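4. Evaluation of Tidying by Pushing

4.1 Motivation

Much of what is called tidying, both in the home and in the workshop, is done without picking anything up. Crumbs are swept to the edge of a worktop, coins are slid across a counter, and loose parts on a bench are nudged into groups before they are put away. A person does this with the side of a hand and gives it little thought. For a machine the same chore is harder than it looks, for the object is never held. It may turn as it moves, slip away from the point of contact or run into its neighbour, and the machine must notice and correct for each of these as it happens.

The Dikora study was set up to ask how far a single arm with a very plain tool can be trusted with such work. The question was raised by two partners with different interests. Allonside, which runs supported housing, wished to know whether table-top clearing could be handed to a machine within the next few years. The packing workshop at Wekville wished to know the same about the sorting of small mixed parts before kitting. Neither partner required speed. Both required that the machine should not make matters worse when left to itself.

4.2 Task and equipment

The work surface is a flat wooden board set on a perforated table. The arm carries a straight rod with a rounded tip and has no fingers, so that every movement of a block has to be made by pushing. Eight blocks are used, two in each of four colours, and their outlines differ. Rounded and many-sided shapes are included on purpose: a cube pushed squarely on one face tends to travel in a straight line, whereas a star or a heart offers few places where contact is steady. The layout is shown in Figure 4.

Instructions were given in ordinary written English, in the form that care staff or bench workers might use. Typical instructions were "put the yellow heart next to the green one", "move the red star to the front" and "bring the blue blocks together". The wording was collected from staff at both partner sites in October by Vignesh Joseph and was not edited, apart from the removal of spelling mistakes. Some instructions were therefore open to more than one reading. These were kept in the test set, as they would be met in daily use.

4.3 Procedure

Each trial began from a fresh scatter of the blocks. The operator read out one instruction, typed it into the controller and then withdrew. A trial ended when the arm returned to its rest position or when 90 seconds had passed, whichever came first. A trial was also stopped if any block left the board, and was then counted as a failure whatever the state of the remaining blocks.

The test set held 24 instructions, and each was attempted from five starting layouts. Two judges who had taken no part in building the system decided whether the final layout met the instruction. Where they disagreed, the trial was set aside and discussed after the session, and the wording of the instruction was compared with the layout once more before a result was entered.

4.4 Results

Instructions that named one block and one direction were carried out reliably from nearly all starting layouts. Performance fell where a block had to be brought beside another without disturbing it. In these cases the arm usually reached the right area of the board but pushed too far in the last few millimetres, so that both blocks shifted. The arm seldom recovered from this within the time allowed.

There were 38 failed trials in all. The largest group concerned the heart and the star, which turned under the rod and had to be approached again from a new side. A second group arose from crowding. When two blocks stood close together, the controller tended to choose the shortest path to its target and paid too little heed to what lay along it. The remaining failures were mostly of language, and nearly all of them came from instructions in which "next to" or "near" was left without further detail.

4.5 Discussion

The results give a mixed answer to the partners' question. For coarse clearing, in which objects need only be moved out of the way or gathered in one part of a surface, the present system may be good enough for a supervised trial. The Wekville task asks for more. Parts must end up in a stated place and must not be knocked on the way, and the failure rate in crowded layouts is at present too high for unattended use.

It should also be borne in mind that the blocks are solid, dry and light. A kitchen table holds cups, cutlery and paper, and a push that is safe for a wooden or plastic shape could spill a drink. The earlier trials at Rivera, which used household items on a similar board, were ended early for this reason. We would advise that any extension to real crockery be preceded by tests in which the force at the tip is limited by the hardware and not by the controller alone.
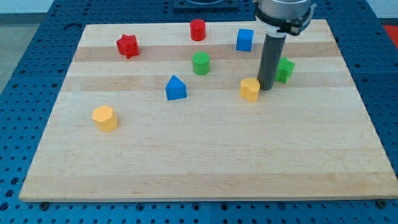 Figure 4. Board and blocks used in the pushing task, with the tip of the rod beside the yellow heart.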